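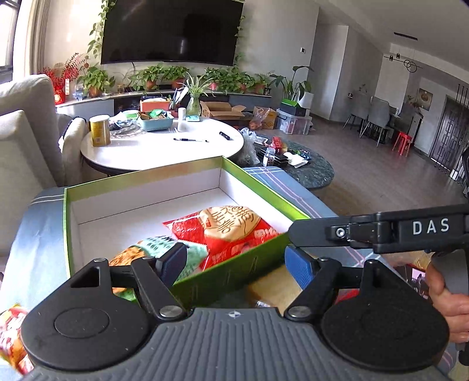

*The green box, lid off.*

Hi all,

Catching up on the grinder thread after a week away, so forgive me if somebody has covered this already. I did pull the burrs on my Kilar last night (finally!) and you were right, Hüsnü, there was a ring of old grounds packed under the lower carrier that I'd never have seen from the top.

On Thursday, October 23, 2008, Hüsnü Değirmenci wrote:

> Before you spend money on new burrs, take the old ones out and
> look underneath. Mine was choking every third shot and I was
> sure the burrs were gone. I brushed out the carrier, put it all
> back, and had to go 2 notches coarser to get the same pour.
> Also, what dose are you using? You never said.

14 grams in the double basket, same as always. I tried going up to 16 once and the puck was touching the screen, so I went back down and have stayed there.

After cleaning, my old setting gushed. I mean blond in no time, all over the drip tray. I went finer one notch at a time and wasted three shots before I got something drinkable, and by then my wife had gone to bed and I was standing in the kitchen wide awake at eleven with nobody to hand a cappuccino to. So mine went the opposite way from yours, which has me puzzled. Maybe I seated the top burr a hair higher than it was before? There's no mark on the collar and I didn't think to scratch one in before I unscrewed it. Do that if you're about to try this.

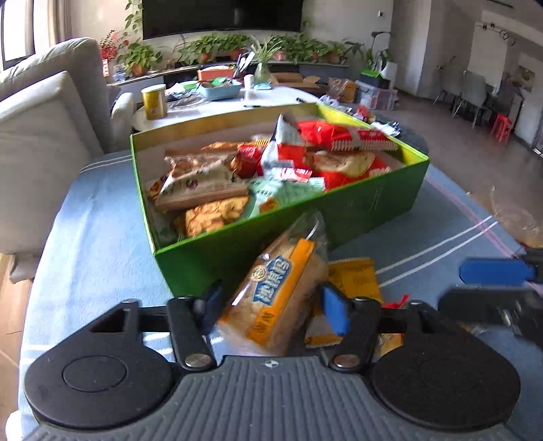
Do you need to season the burrs again after a cleaning?
Only if they're new ones; the old set just needs a small handful of beans run through to clear out the dust.

İlker Bayram asked me off list which beans I'm on. It's the Vodden house blend, the darker one, and I had over 200 grams left in the bag when I started. Not so much now. They roast it in Miltlow and I can usually get it a few days old if I go by the shop early in the week. It's a forgiving coffee, kind of nutty, nothing fancy. I had the Yazıcı single origin back in April and loved it as drip but could never get it to behave as espresso. Sour, sour, sour, then bitter, with no stop in between. If anybody has a temperature that works for that one, I'm all ears!
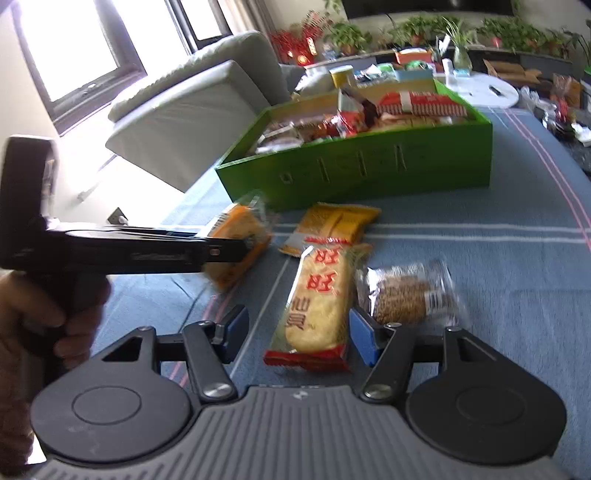

*Long one, cream and red wrapper.*

One more thing, for whoever was asking about the hopper screw: it's reverse thread on mine. I leaned on it the wrong way for a good ten minutes and chewed up the slot pretty badly. A short fat screwdriver is what you want, the long one just slips.

Hüsnü, did you put anything on the threads of the collar when you put it back together? Mine feels gritty when I turn it now, and I brushed it twice.

Back to my cup,
Dale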